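Caron Wellness Program: Frequently Asked Questions

Who may enroll?
Enrollment is open to all employees of Caron and Poden who work at least 50 hours per month. Spouses may join at the same rate.

What does membership cost?
The annual fee is $85, deducted from the November paycheck. Fees are not refunded after the first visit.
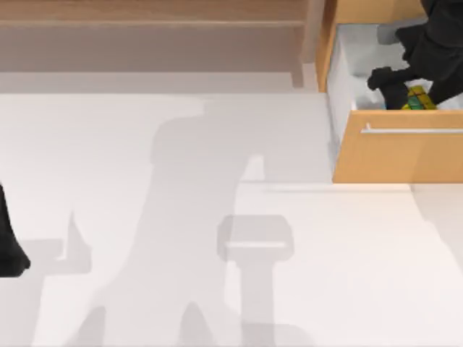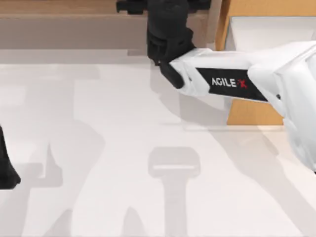
Shirley Girard

How do I book a health screening?
Call extension 3804 before 4 p.m. Please have your member number ready. Screenings take place at the Plarik building, second floor.

Will my employer see my results?
No. Results are sent to the member only. Caron receives a yearly count of completed screenings, without names.

May I cancel an appointment?
Yes, with one full working day of notice. Members who miss two appointments must wait until the next quarter to book again.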